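**Óleo no tampo de madeira: vale a pena ou é religião?**

**serrote_manso** – segunda, 22h
Comprei uma bancada Skiretti com tampo maciço. O manual manda passar óleo Prurum a cada 30 dias. A lata custa 400 e parece que vem com rótulo para emoldurar. Alguém obedece?

**tia_da_lixa**
Obedeço. O meu tampo tem 11 anos e ainda recebe elogios, coisa que já não posso dizer de mim. Lixa 220, óleo com pano, esperar, tirar o excesso. Repetir até enjoar.

**parafuso_torto**
A cada 30 dias é conversa de quem vende óleo. Passo duas vezes por ano, do mais barato, e o tampo nunca reclamou.

**tia_da_lixa**
O teu está na garagem, debaixo de 40 caixas. Nem tem como reclamar.

**serrote_manso**
E verniz? O vendedor da Kovács jurou que resolvia para sempre.

**parafuso_torto**
Para sempre até cair o primeiro martelo. Depois descasca e tens de lixar tudo. Com óleo, remendas só o sítio.

**goiva_cega**
Discordo dos dois. Usei cera Sistero por cima do óleo e a água fica em gotinhas, muito bonito. Também fica bonito o escorregão que a chave de fendas dá até ao chão.

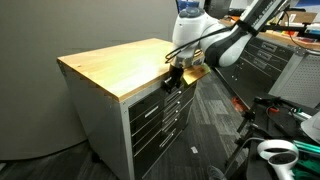
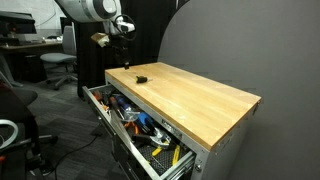
Voltando ao óleo, o erro mais comum é tratar só a face de cima. A madeira puxa humidade por onde pode e um dia o tampo acorda empenado. Numa placa grossa como essa, com o canto a sair um pouco para fora da lateral de metal, eu começava pelas bordas e pelo topo dos veios, que bebem o dobro. Por baixo também, se der para desaparafusar.

**parafuso_torto**
Desaparafusar o tampo para olear por baixo. E depois a religião é minha.

**serrote_manso**
Vou de óleo barato, com bordas. A lata de 400 fica para o Natal.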